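栏目：城事 > 社区 > 垃圾与其他烦恼

瓶子先上桌，再下楼：一栋楼的“卧室分拣”月

十月以来，Losik公寓7号楼的居民多了一项晚间活动：把家里的空瓶摆到桌上，看一看，想一想，然后承认自己喝得确实不少。

这项活动的正式名称叫“瓶罐归位月”，由楼内的住户小组和回收站点Wamska合办。规则写在电梯里的一张A4纸上，字很小，大意是：每户在家先把饮料容器分好，塑料归塑料，金属归金属，剩下的液体倒干净，晚上八点前送到一楼。纸的右下角有人用圆珠笔补了一句“吸管不算瓶子”，字迹工整，看得出是忍了很久。

问题出在“在家”两个字上。7号楼的户型以小著称，厨房一个人转身都要打招呼，阳台早被洗衣机和去年的大葱占领。于是不少人家的分拣台最后落在了卧室，床边支一张小桌，铺块桌布，就算开工。

住在五层的Theano Kouris是小组里负责答疑的人。她在本地住了多年，中文流利，只有在说到“其他垃圾”的时候会停顿一下。她说，这四个字是她学中文以来遇到的最有哲学意味的词。

“大家问我最多的是瓶盖。”她说，“第二多的是能不能不做。”

关于瓶盖，Wamska的答复是拧回去，一起投。关于能不能不做，站点没有书面答复。

活动开始的头几天，送到一楼的东西五花八门。有人送来半瓶酱油，有人送来一只保温杯，声明只是暂存。还有一位住户提着满满一袋饮料瓶下楼，里面每一瓶都剩着一口。他解释说自己有个习惯，最后一口不喝。站点的人请他到旁边的水池把这些“最后一口”逐一倒掉，他倒了将近二十分钟，回来的时候神情严肃，表示以后会考虑喝完。

按站点贴出的登记表，首周共收到饮料容器174件，其中51件因为没倒干净被请了回去。被请回去的住户中，有人把瓶子带回家冲洗，有人当场与站点人员探讨了“干净”的定义。探讨的结果是再冲洗一遍。

相比之下，隔壁的Umbridge小区显得更有章法。那边早半年就设了分拣间，墙上刷着四种颜色，还有一盆绿萝。7号楼的代表去参观过一次，回来写了一份简短的见闻，里面有一半篇幅在讲绿萝。见闻最后建议本楼也腾出一间公共用房，物业回复说正在研究。熟悉物业的居民认为，这句话的保质期通常比饮料长。

于是分拣继续在各家卧室里进行。几位住户把自家的台面发到群里，互相指点，语气客气，内容不太客气。有人被指出把纸杯混进了塑料，有人被指出桌布太好看，不适合干这个。后一条收获了最多的点赞，也引出了一场关于桌布的讨论，延续到当晚十一点，期间没有人再提瓶子。

讨论中形成了两派。一派主张用旧报纸，湿了就扔；另一派认为报纸如今比桌布难找，家里最后一份报纸是用来垫抽屉的，不能动。Theano Kouris试图居中调解，建议用能擦的桌布，两派一致表示这个她说了不算。
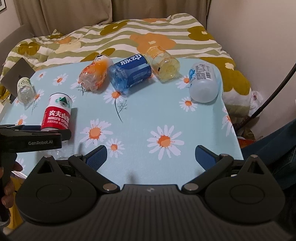 床边小桌上待分拣的饮料瓶罐，有“脉动”塑料瓶，也有带“农夫山泉”字样的红罐，底下是雏菊桌布。

瓶子要不要压扁，是另一个悬而未决的题目。压扁了省地方，一只袋子能多装不少；不压扁，标签看得清楚，站点的人拣起来快。Wamska的说法是“轻轻压一下”。至于什么叫轻轻，各家理解不同。三层有位先生压瓶子的声音，据说二层到四层都听得见，邻居已经请他把时间提前到晚饭前。

揭不揭标签也有人问。站点说能揭就揭，揭不下来不勉强。这个答复让一部分住户松了口气，让另一部分住户陷入了更长久的纠结，他们坚信没有揭不下来的标签，只有不够热的水。

真正让人头疼的是孩子。小组原本希望借这个月让孩子们参与进来，结果孩子们参与得过于充分。有家长反映，为了给第二天的分拣凑数，家里小孩一下午喝了三瓶饮料，晚饭一口没吃。小组随后在A4纸上加了一行：“不鼓励为分类而饮用。”这行字的字号比其他规则大了两号。

活动为表现积极的住户准备了奖品，由楼下的面包店Vídalín提供，是一张小面包兑换券。券上注明不找零、不叠加、当月有效。已有住户去兑换过，回来说面包不错，包装是塑料的，外加一只纸袋，两样分别该放哪个桶，他在店门口站了一会儿才想明白。

小组表示，下个月是否继续要看大家的意愿。群里为此发起了投票，选项有“继续”“暂停”和“先把桌子还给我写作业”。截至发稿，第三项暂时领先。

Theano Kouris投的是“继续”。她说自己的桌子本来也没有别的用处，只是希望有人能跟她讲清楚，用过的湿纸巾为什么不算纸。

近期内容
· 物业正在研究的事项，本栏替您列了一份
· Umbridge小区绿萝长势良好，分拣间使用情况另述
· 电梯里的A4纸：谁在写，谁在改
· 旧报纸去哪儿了：一次不太成功的寻找
· 小面包兑换券月底到期，Vídalín提醒带券前往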